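Sorting and Tidy-Up — session 4 notes
Childcare and Early Learning, Garindale evening group
Tutor: Vasanthi Roy. Notes typed up by Dilani Karunaratne, any mistakes mine

Sorry these are late, wrote them up from the board and my own scribble. If something doesn't match what you've got, go with yours and tell me.

Carrying on from last time

We'd got as far as why tidy-up counts as an activity. Vasanthi's point again — if you plan 43 minutes of play and leave the clearing up to whoever is nearest the door, you've thrown away the bit with the most sorting in it. Put it on the plan. Give it a start and a finish.

Words to know (will come up in the written task)

Sorting — putting things into groups by something they share. Colour, size, shape, what it's for.
Matching — finding one that is the same as another. Comes before sorting.
Attribute — the thing you're sorting by. One at a time to begin with.
Set — the group you end up with.
Re-sort — same objects, different attribute. Harder than it sounds, most children want to go back to the first rule.
Self-correcting — the set-up shows the child the mistake so the adult doesn't have to.

Matching first

Don't skip it. A child who can hand you "another one like this" is ready to sort by colour, more or less. A child who can't will just fill whichever bin is nearest. Which is fine, filling is a stage too, but don't write it down as sorting.

Remzi asked about children who know the colour but not the word. Answer: sorting doesn't need the word. Watch the hands. The names come along later if you keep saying them in ordinary talk ("a green one, in it goes"). No testing. "What colour's this?" twenty times over is a test.

Setting out the bins

Bins the same colour as what goes in them. No labels needed, no pictures stuck on, the bin is the label. Row of three, close together, low front lip towards the child so they can see in and reach in. Plain table, plain wall behind if you can manage it. Patterned cloth is a pain, small pieces vanish on it.

Leave some in each bin before you start. An empty bin tells a child nothing, a bin of blue blocks tells them what it's for. Then just a few out on the table in front. Few means few!! The Prusari nursery placement people were tipping out the whole tub and wondering why everyone wandered off.

Mixed sizes are fine as long as colour is the rule. Big studded ones and little narrow ones in together. Somebody will start sorting by size in the middle of it — let them, note it down, that's your re-sort begining on its own.

Three-bin colour sort, blue / green / red:

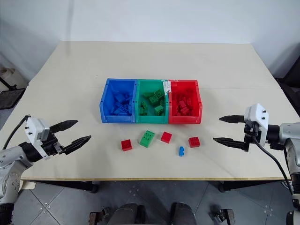
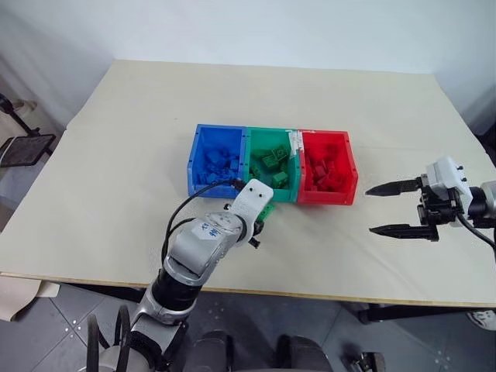

Order of work. Say it once, short, then stop talking.

1. Pick up one piece.
2. Look at it.
3. Over to the bin that matches.
4. Let go low, over the lip. Not thrown.
5. Next.

One piece at a time is the bit they find hardest. Handfuls are quicker and children know it. If you get handfuls, don't tell off, just put fewer pieces out next go.

Vasanthi on reaching: watch for crossing over. A piece on the left that belongs in the right-hand bin makes them go across the middle of the body or swap hands. Both are useful to see. So when you scatter the loose ones don't put each colour in front of its own bin, mix them about. Otherwise they're only pushing things forward and you learn nothing about whether they've looked.

Also — swap the order of the bins on a different day. Same child, same blocks. If red always goes to the right-hand bin even when the right-hand bin is now blue, they were going by place. Good thing to find out.

Talk while it's going on

Less than you think. Asif timed himself on placement and was talking nearly all the way through, his words not mine. Try:

"You found a red."
"Where's that one off to?"
"Hm. Have a look in the bin."

Don't use: "Good girl / good boy", "No, not there", "Quick quick". 

When a piece goes in the wrong bin — wait. Count ten in your head. A blue on a heap of red sticks out like anything and lots of them will fish it back out by themselves (self-correcting, see above). If they don't, leave it till the end and look through the bins together. Wrong ones are the best part for talking.

How long

Under-threes, 4 minutes is a good go. Older ones will do far more if there's a reason, e.g. the blocks are needed for building after. Stop before they're bored. Nothing wrong with pieces left on the table and coming back after snack.

Making it harder

Only when the plain version is easy, and one change per go.

— Add a colour with no bin. Yellow, say. What do they do with it? No right answer, write down what they say.
— Two rules. Big reds and small reds. Needs a second container or a line of tape on the table.
— Cover the fronts so they have to remember.
— Pairs. One picks up, one puts in, then swap. Lots of arguing, allow for it.
— Pale bins all the same. Now the bin is NOT the label, so the first piece in decides. Do this one last.

Making it easier: two bins, not three. Bigger pieces. Bins closer to the child. Put one in yourself and wait.

Choosing bins (asked by both Vasanthi M and Remzi)

Open top, sloped front, the kind sold for screws and workshop bits. Cheaper than the ones in the nursery catalogues and they last. Rigid, won't tip when leant on. Howlader had the small size when I looked but check the front edge for sharp bits, run a thumb along. Lids are no use, lids become the activity.

Tape is alright for keeping bins together so they don't slide apart. Check it every so often, it peels and then it gets eaten.

Washing: warm soapy water, rinse, drain upside down on a towel, studs hold water so give them time. Put away damp and they smell.

Safety — copy this bit out in full for your folder

Small bricks are a choking risk. Nothing that fits in the choke tester for under-threes, and no exceptions because "he never puts things in his mouth". Count out, count back. The Clistance room keeps its set at 54 and the number is written inside the cupboard door. If it's 53 at the end somebody is on the floor looking before the next group comes in.

Hard floor under the table = dropped pieces skid. Look under radiators as well.

Observation sheet

Three columns: what they did / what they said / what you'd try next. Fill in the first one while it's happening, the other two after. Don't write "enjoyed the activity". Write what you saw. An OK entry looks like:

"Picked up green, held it over the blue bin, looked, moved along to green, dropped it. Did the same with the next two. Then took a handful of reds and put all in red."

Some 21 words is plenty for a first column, nobody reads more. Vasanthi's rule: if two people watched they should both agree with column one.

For next time

Do the three-bin sort once with a child you know, or with a willing adult if you're between placements (Asif, that's you). Bring the sheet, filled in, not a neat copy. If you haven't got matching bins use coloured paper under bowls.

Read the handout on re-sorting, first half only. Second half has the table with the wrong headings, new one comming.

The spare blocks are in the cupboard by the sink. If you're borrowing over Saturday write your name on the list and how many you took.

Remzi has the tape.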